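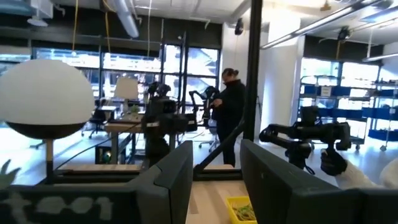
Start > The company > About us

About Dralent

Dralent repairs and reupholsters chairs, sofas and benches for homes, cafes and waiting rooms. Our workshop is on the canal side of Wernedstead, two streets up from the bus station. We have been in the same building since we opened, although we now use both floors.

The business began as a one-room shop called Grgić Upholstery. It did mostly dining chairs, and the first large order was 131 seats for the movie theater in Urkberg. That job paid for the long cutting table we still use. The name changed when the shop took on frame repair as well as fabric.

What we do

Most of our work is replacing worn seats: new webbing, new foam or horsehair, and a new cover. We also reglue loose joints, turn replacement legs and fix broken springs. We don't strip painted furniture, and we don't work on car or boat seats.

We keep 37 fabrics in stock and can order from sample books that hold 1000 more. You may bring your own fabric. Please have it measured by us first, as patterned cloth takes more yardage than plain.

How it works

Send us two or three photos and the width of the piece. We reply with a price range. A firm price follows once we have had the old cover off. Jobs over $500 need a deposit of one third. A single armchair usually takes three weeks, longer before the holidays.

Pickup and delivery inside Wernedstead are included. We drive to Urkberg every Friday, and there is a small charge for that trip.

Visiting

The front room is open from 9 a.m. to 4 p.m. on weekdays. We close for two weeks in July. Parking is behind the building, through the low gate, so tall vans should stop on the street.

Comments

wingchair_owner: Had my grandmother's chair done in the green wool. Took four weeks, but the seams are very straight.

Pell44: Do you do piano stools?

Dralent: Yes, round and square. Bring it by any weekday.

oakandash: The gate really is low. Use the street.

Contact | Prices | Fabric care | © Dralent, Wernedstead | Back to top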